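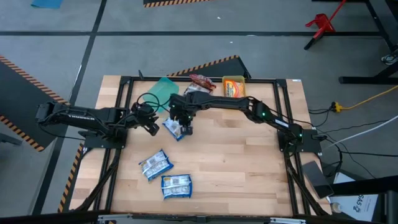

I put off reviewing the Lukum benchtop oil for the better part of a year, because I don't think anyone can tell you much about a timber finish in the first week. Everything looks gorgeous in the first week! You could rub salad dressing into a bench and be thrilled with it until the Thursday-night curry came along. What matters is how the stuff behaves once you've stopped fussing over it, and especially on pale timber, where every mistake sits there looking back at you. I'm talking about a light butcher-block surface like the one in the photo, all those blond tones that can go orange in a blink if you put the wrong thing on them. Dark timber will forgive you nearly anything. Pale timber keeps a diary.

Our kitchen bench is much the same colour, and it came with the house. The people before us had put some sort of glossy varnish on it, which had lifted around the sink and gone the shade of weak tea everywhere else. I lived with it for two winters and then sanded the whole lot back over the May school holidays we took off work for (well, I took off work, and everybody else went to the beach). Underneath was lovely clean timber, and I was absolutely determined not to ruin it.

Nga Hà, who runs the hardware shop in Collcombe with her brother, steered me to Lukum. I had gone in asking for plain mineral oil, the cheap kind, and she very nicely talked me up a shelf. It comes in an 800 mL tin with a screw cap and a little pouring lip, and it's a hardening oil with a bit of wax in it, so it cures in the timber and you aren't topping it up every three weeks. I had read a few of the 1,867 reviews on the maker's website before I went in, and I'd come away more confused than when I started. Half of them seem to be about the postage.

Putting it on is a pleasure. I mean that. You pour out a small puddle, work it along the grain with a lint-free cloth, leave it for fifteen minutes or so and then wipe off every bit that hasn't soaked in. The wiping off is where people come unstuck. I thought I had wiped it all off and I hadn't, and the next morning there was a tacky patch beside the kettle that I had to go back over with a fine pad and a dab of fresh oil. After that I used a second clean cloth and wiped until my arm complained. The tin says two coats for a benchtop and I did two, a day apart, with a third on the end grain, which drinks it up like you wouldn't believe.

The smell is mild, a bit nutty, a bit like a school art room. It had gone from the kitchen by the following evening with the windows open. My neighbour Tatu Mwakyusa, who has a very sensitive nose and will cross the road to avoid a candle shop, came in for a cuppa and didn't mention it, and I didn't prompt her. One serious point – oily rags can heat up and catch fire by themselves if they're left scrunched in a bin, and the warning on this tin is in tiny print on the back. Lay them flat outside until they're dry and stiff. I'd like to see that warning on the front in big letters.

Now, the colour. It did warm the timber up, and if you are hoping for that raw, just-sanded look then this isn't your oil. On ours it went from pale straw to something more like shortbread. I like it very much. I tested it first on the underside of the overhang, and I'd urge you to do the same on yours, as the chart on the label made it look a good deal paler than it came out.

As for wear, the news is mostly good. Water beads nicely on the main run of the bench, even now. Red wine wiped up with no trace after twenty minutes (a dinner party, no further questions). Turmeric left a yellow ghost that faded over a fortnight of sunshine. The spot by the dish rack has gone dull and a bit thirsty, and I've redone that section once, which took less time than boiling an egg plus the drying. That is the great joy of oil over varnish, you can mend one patch without stripping the whole bench. What it doesn't stand up to is metal tins left sitting wet. I have one black ring from a golden syrup tin and I expect it will see me out.

I should say something about the Drurnley oil too, as I used it on our chopping boards before this and people always ask. It's thinner, it's cheaper, and it goes on in half the time. For boards I still think it's perfectly good. On a benchtop I found it needed doing again before I'd forgotten the last time, and it never gave me that soft, low sheen.

On quantity, our bench is on the generous side and I still have a third of the tin left. Squeeze the air out or drop some clean marbles in to raise the level, otherwise it skins over on top. That tip came from Jeferson Guerra at the men's shed, and I pass it on with thanks.

My grumbles, then. The screw cap glues itself shut if you don't wipe the thread, and I've had to take the multigrips to it more than once. The instructions are printed in pale grey on cream, which is no help to anyone over forty. And I wish they did a small tin for touch-ups.

Would I buy it again? Yes, happily, and I've already given Nga Hà my order for the laundry shelf. Four and a half stars, with the half held back for that cap.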